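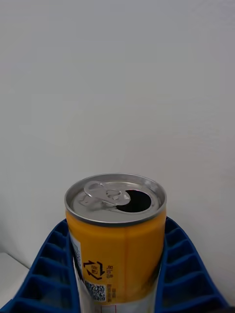
Opened can against a white wall.

Laying sheet vinyl and click flooring in a small kitchen: workshop notes

These notes cover preparation, cutting and finishing for floors up to the size of an ordinary kitchen or utility room. They assume a sound subfloor and basic hand tools. Gas, electrical and structural work is outside their scope.

Checking the subfloor

Lay a long straightedge on the floor in several directions, including both diagonals. Slide a feeler or a folded card under any gap. Sheet vinyl will show a dip of 2 mm once the light comes across it from a window, and click boards will flex over it and eventually crack at the tongue. Mark high spots with a cross and low spots with a ring, in pencil. Do not use marker pen under vinyl. The dye migrates upwards and will appear on the surface within a year or so.

On a timber floor, walk each board and listen. Refix anything that moves with screws, sinking the heads just below the surface. Check for pipes and cables before drilling, particularly near the sink run and under the boiler. Nails left proud should be punched down or pulled.

On concrete, test for moisture before anything else is bought. A hygrometer box left taped to the slab for three days gives a reliable reading. A square of polythene taped down overnight gives only a rough indication, and a clear result from it should not be taken as proof of a dry slab. New screeds dry slowly and the rate falls off as thickness increases. If in doubt, wait, or apply a surface membrane compatible with the levelling compound.

Levelling compound

Prime first. Unprimed concrete draws water out of the mix and leaves a weak, dusty skin. We use the Gadex acrylic primer, thinned for the first coat and neat for the second, with the first allowed to go fully clear before the second is applied.

Mix compound by adding powder to water, never the reverse, with a paddle in a slow drill. Let it stand for a couple of minutes and stir again briefly. Pour from the far corner and work back towards the door. A spiked roller takes out the air. Once the surface begins to drag, stop. Further trowelling at that stage makes ridges that have to be sanded off afterwards.

Small ridges can be taken down with a rubbing block when the compound is walkable. Vacuum twice, the second time after the dust has settled.

Acclimatising

Leave click boards flat, in their packs, in the room where they will be laid. Forty-eight hours is normal. Standing packs on end will bow them. Sheet vinyl should be unrolled and left loose overnight with the heating at its usual level. Cold vinyl is stiff, cuts badly and will crease permanently if forced into a corner. In January a room with the heating off is unsuitable for either material.

Underfloor heating should be switched off before laying and brought back up in small steps afterwards. Follow the flooring manufacturer's maximum surface temperature, which is usually lower than the heating system can deliver.

Templating for sheet vinyl

For any room with more than four corners, make a paper template. Use heavy lining paper or felt paper, taped to the floor through small cut-out windows so that it cannot shift. Keep it short of the walls by a finger's width all round. Then run a 38 mm block along the skirting with a pencil held against its inner face. The line transferred to the paper is a constant distance from the wall, whatever the wall does.

Lay the template on the vinyl, weight it, and run the same block along the inside of the pencil line with a knife on the outer face. The offset is restored and the cut follows the wall. Use the same block throughout. If it is lost halfway through, cut another and check it with callipers.

Pipes are handled with a small square drawn around each one on the paper, tangent on all sides. Join the diagonals to find the centre. Cut the hole in the vinyl with a sharpened offcut of copper pipe of the correct diameter and slit from the hole to the nearest edge, following a pattern line if there is one.

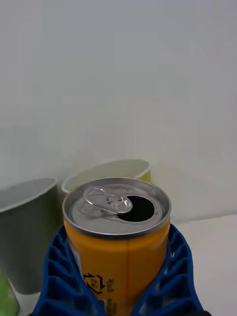
Opened can, pull tab lifted, with the recycling mark on the side.

Setting out click boards

Measure the width of the room at both ends and divide by the board width. If the last row comes out under a third of a board, trim the first row to balance it. Narrow strips at the wall tend to lift and are awkward to lock.

Run boards along the longer dimension unless the joists suggest otherwise. End joints should be staggered by at least 300 mm between neighbouring rows. An offcut from one row will often start the next, but check the stagger before using it. A repeating step pattern is quick to lay and looks mechanical from the doorway.

Keep an expansion gap at every fixed edge, including door frames, pipes and the plinth feet of base units. Spacers should stay in until the last board is locked. Do not run click flooring beneath fitted units. The weight pins the floor and the movement has to come out elsewhere, generally as an open joint in the middle of the room.

Undercut door frames with a fine saw laid flat on an offcut of flooring plus underlay. The board then slides beneath, and the cut edge is hidden without filler.

Knives and blades

Change blades often. A dull blade in vinyl wanders towards the straightedge and then away from it. Hooked blades are better for rough trimming and straight ones for final cuts. For click boards with a mineral core, score twice and snap - a saw is needed only for notches and rip cuts. We keep Kiltance trapezoid blades in the box and dispose of used ones in a lidded tin, taped shut when full.

Adhesives

Loose-lay vinyl in a small kitchen can be held with perimeter tape. Larger areas need full bonding. Baluyot pressure-sensitive adhesive is spread with a fine notched trowel and left until it turns from white to clear. Laying into it too early traps water and gives bubbles that do not go down. Roll from the centre outwards with a weighted roller, then again at right angles.

Clean squeezed-out adhesive with a damp cloth while it is fresh. Dried residue needs the maker's remover, tested first on an offcut.

Edges and thresholds

Fix threshold strips to the subfloor and leave the flooring free underneath. At wet edges, such as along a bath panel or beneath a dishwasher, run a bead of low-modulus silicone in the gap. Memach grey is a fair match for most stone effects. Mask both sides, tool once, and pull the tape before the bead skins.

Scotia beading is pinned to the skirting and never to the floor.

Aftercare

Keep foot traffic off bonded vinyl for a day and heavy appliances off for two. When an appliance goes back in, walk it over hardboard sheets. Fit felt pads to chair legs and replace them when they flatten. Rubber-backed mats stain vinyl by chemical reaction, and the yellow mark cannot be removed.

Sweep before mopping. Steam mops should not be used on any click floor, whatever the box says.

Keep a spare pack of boards, or an offcut of sheet, stored flat and labelled with the batch number.

Notes compiled by Maribeth Navarro. Corrections to the workshop desk.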